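Keltow Support / Tickets / 661
Subject: Arm stops over crate during visitor demo, kitchen counter cell
Status: Resolved, one follow-up open
Reported by: Valbona Zupan
Assigned to: Ha-rang Hwang
Site: Fagundes building, ground floor demo kitchen
Priority: High (open day)

Problem as reported

During the morning rehearsal for the March open day, the arm stopped partway through the tea routine. The routine moves to the crate on the right side of the counter, picks an item, and places it on the wooden tray. The arm reached the approach point over the crate and held there. No fault on the pendant. The task runner showed "waiting for pose" and did not time out. Pressing Resume had no effect. Pressing Stop and then Home worked normally.

Valbona repeated the run with the same result. The first visitor group was due at 10:30, so the ticket was raised at 8:50 with priority High.

Environment

Task runner: Fulus, demo branch
Overhead camera: fixed mount, looking straight down at the counter
Counter layout: standard kitchen set, toaster oven on the left, tray in the center, crate on the right
Last known good run: the evening before, same program

Log

8:58 Hwang. Remote session opened. Joint temperatures and currents normal. Controller reports no protective stop. The arm is holding position on command, so this is a planning or perception wait and the drives are fine.

9:06 Hwang. Pulled the task log. The pose request for the crate is sent, and the detector returns a result each cycle, but the result is rejected by the consistency check. The check compares the crate ledge with the stored layout and requires agreement within 5 mm. Current difference is 9 mm, all of it toward the wall.

9:11 Zupan. Nobody on our side has changed the program. The counter was wiped down last night after the run and everything was put back by eye.

9:14 Hwang. Please do not move the crate yet. I want the overhead view with the arm in the hold position before anything changes.

9:19 Zupan. Attached. Arm is in the hold position.
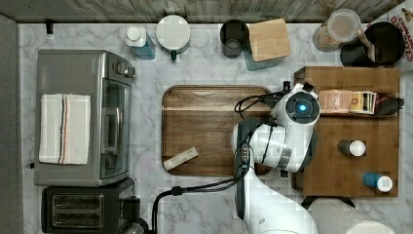
Page last changed: March, 2:40 PM, by H. Hwang

9:27 Hwang. Received. Gripper is at the left edge of the crate, past the upper-right corner of the tray, consistent with the approach point in the log. Status light on the head is blue. The tea box and packets are on the upper ledge as the layout expects.

Separate issue: the cables run in loops over the upper part of the tray and back down across the counter between the toaster and the arm. They should not lie over the tray. The place motion comes down in that area. This did not cause the stop but it needs to be fixed before visitors are present.

9:33 Dirceu Rocha (on site). Confirmed on the cables. Can I reroute with the arm powered?

9:34 Hwang. No. Home the arm, press the stop button, then reroute. Leave enough slack for the full wrist turn.

9:46 Rocha. Cables rerouted behind the base and tied down in two places. Moved by hand through the crate reach and the tray reach with the brakes released. No pulling at either end.

9:50 Hwang. Now the crate. Two options: move it back to the stored position, or re-teach the layout where it is. With the time left I prefer moving it. Use the printed template from the cabinet and line up the front corners.

9:58 Rocha. Done. Template removed.

10:01 Hwang. Check passes, difference is below the limit. Run the full tea routine at 60 percent speed.

10:07 Zupan. Full routine completed. Second run also completed. We will stay at reduced speed for the visitors.

10:09 Hwang. Agreed. Setting the ticket to Monitoring.

1:15 Zupan. Morning groups finished. One stop, caused by a visitor reaching over the barrier for the tray. Operator stop, expected behavior, restarted from Home. No repeat of the pose wait.

Cause

Crate displaced during cleaning. The consistency check worked as designed, but the runner waited without limit and gave the operator no message.

Actions

1. Corner marks for the crate and the tray to be put on the counter. Owner: Rocha. Done.
2. Cable route added to the demo setup sheet. Owner: Zupan. Done.
3. Runner to raise an operator message when a pose is rejected, with the name of the object and the measured difference. Owner: Hwang. Open, moved to its own ticket.

Notes for the afternoon shift

Run the layout check from the pendant before each group comes in. If it fails, use the template. Do not raise the limit to get the check to pass.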